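# Airing a mattress before guests: worth the bother?

**hollybank_attic** wrote:

Hello all, hoping for a bit of sense from the people who helped me so kindly with the curtains. My sister-in-law and her two are coming to stay in December, and the spare bed has had the same mattress on it since we moved to Zullgate, 11 years ago now (goodness). It isn't stained or lumpy, it just smells a bit shut in, the way spare rooms do. My mother used to strip every bed in the house twice a year and leave the windows open all day, and I rather turned my nose up at it as a girl, but now I find myself wanting to do exactly the same. Do people still do this? And does bicarbonate of soda do anything, or is it one of those things that gets passed round because it's cheap?

---

**Kettle_and_Crumpet** wrote:

Oh yes, I still do it, every spring and again once the heating goes on! Everything off, protector in the wash, and then I leave the mattress bare for as long as I can get away with, which in our house is until somebody wants to sit down on it. I go over it with the brush end of the vacuum first, working down the stitching where all the fluff settles.
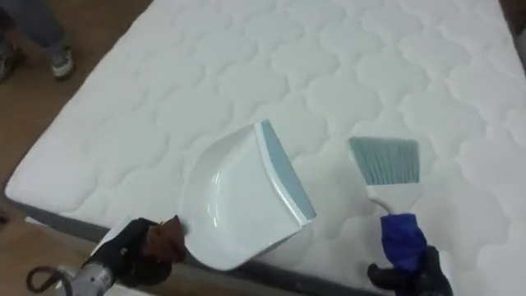
Then bicarb through a tea strainer, a thin layer all over, and I leave it 24 hours if the room isn't needed. I honestly think the long wait matters more than how much you put on. One ordinary tub does our double with plenty left for the fridge. Vacuum it off slowly, and do go over it a second time, as it clings in the dips and you'll find it on your black trousers otherwise (ask me how I know).

---

**oldparquet** wrote:

I'll be the grump, if I may. I don't think the bicarb does a thing. We did one side of ours and left the other, years ago when we had the Rumel with the wool top, and neither my wife nor I could tell which half was which by the evening. What helped was the open window and taking the protector off. Fine powder isn't kind to a vacuum filter either, and mine was never the same afterwards. Save it for scones.

---

**Kettle_and_Crumpet** wrote:

@oldparquet well, I can't argue with scones. But if both halves were lying next to each other in the same room, wouldn't you just have smelled the room? I'm not cross, I promise, I've just had good results with it, particularly after the dog was poorly. I do empty the vacuum straight away and give the filter a tap outdoors.

---

**marsh_lane_2** wrote:

Somewhere between the two of you, I think. I let out a small furnished flat in Gerau, so I end up doing this at every changeover, and the order I've settled into is this:

1. Strip the bed first thing and get the washing going, so the protector has the whole day to dry. A protector put back even slightly damp undoes all your work.
2. Open the window and the door, and pull the bed a little way from the wall if you've the room for it.
3. Vacuum the top and then the sides. Most people forget the sides, and so did I until a tenant with a dust allergy very politely pointed it out.
4. Bicarb only if there's a smell. If there isn't, I don't bother with it.
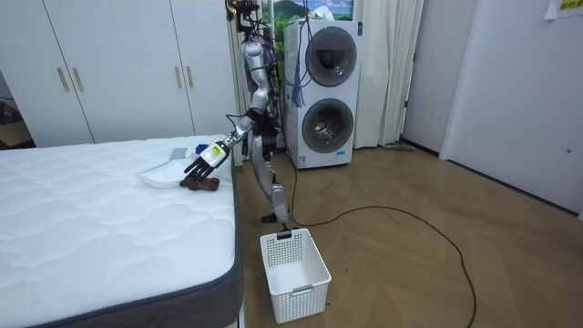 5. Turn it head to foot. Don't flip it over unless the label says you may, as plenty of newer ones only have the one proper side. My Kramer is like that, and I had it upside down for a whole winter.
6. Leave the bed unmade until the evening.

As for age, I wouldn't throw out a spare that hardly gets slept on. I did price up a topper, and a decent one was £100, which seemed a fair sum for the sake of a few nights a year.

---

**oldparquet** wrote:

Number 4 I can live with. And I'll happily second the sides, we never did ours either.

---

**hollybank_attic** wrote:

Thank you all so much, this is just what I was after. The window is open as I type and the protector is on the line, so I'll see how it smells tonight and get the bicarb out if it still needs it. Would you do the pillows at the same time, or are they better just replaced?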